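Planning and Budget for the Bin Picking Station
Project report, spring term
Gerrit Botha

3. What we had and what we needed

When our group took over the bin picking project, we inherited more than we had expected and a good deal less than we had hoped. The arm was already in the lab, together with its control unit, and our supervisor made it very clear in the first meeting (kindly, but clearly!) that we were not going to get another one. So the planning part of the project, which at first sounded to all of us like the dull part, came down to everything that goes around an arm: something to pick from, something to pick with, a way to hold it all still, and things to pick.

We were given a ceiling of $1330 for the whole year, and we started by writing down every item we could think of, however small. That first list was far too long. It had a second bin on it, a lighting kit, a rolling cart and even a label printer, and I remember being quite attached to the cart. We then went through it together over two long evenings and asked of each line whether we could run a single pick without it. Most of the list did not survive.

3.1 The gripper

The gripper took up more of our time than anything else, and more of our money too. We compared two models, the Genus and the Bridton. The Bridton was cheaper to buy, but it needed an adapter plate that was sold separately, and by the time we had added the plate and the shipping there was hardly any difference left. In the end we chose the Genus for $425, mainly on the advice of the lab technician, who had already repaired one and knew where to get the small parts.

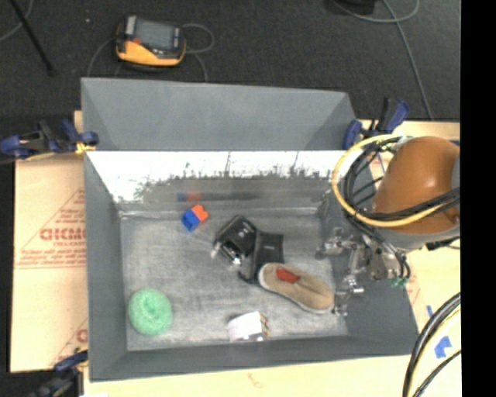

Figure 2. The arm at the bin, with the shoe and other test objects.

3.2 The bin and the clamps

We had planned to order a proper mounting frame from Kruger, and we even had a quote for it, but the frame alone would have eaten up most of what remained after the gripper. Clamps were a much cheaper answer, and I have to say I have grown fond of them. They can be taken off in a minute when another group needs the bench. If a future group has the money for a frame, I would still suggest that they start with clamps and spend a few weeks finding out where they really want the bin before they drill any holes.

One thing we did not plan for was glare. A shiny bin wall throws back the light and the colors of whatever is lying near it, and we had only looked at size and price when we chose the bin. A matte liner has gone on the wish list for next year.

3.3 Test objects

We set aside a small sum for test objects and spent very little of it. We wanted soft things and hard things, and shapes that would be awkward to grab, so a shoe was one of the first suggestions. Toys are good value, too. The one official object set we looked at, from Clerkeck, was very nice but out of our reach.

3.4 Final figures

With the gripper, bin, clamps, cables, tape and test objects all counted, we had spent $1142 by June. The remaining money is being held back for spare gripper parts, and our supervisor has agreed that it can carry over. Our biggest mistake was in the cables. We measured them with the arm at rest and forgot how much slack it needs when it reaches, so we had to order some of them again in a longer size. Next year's group should measure with the arm stretched all the way out, and should ask the technician to check the list before anything is ordered.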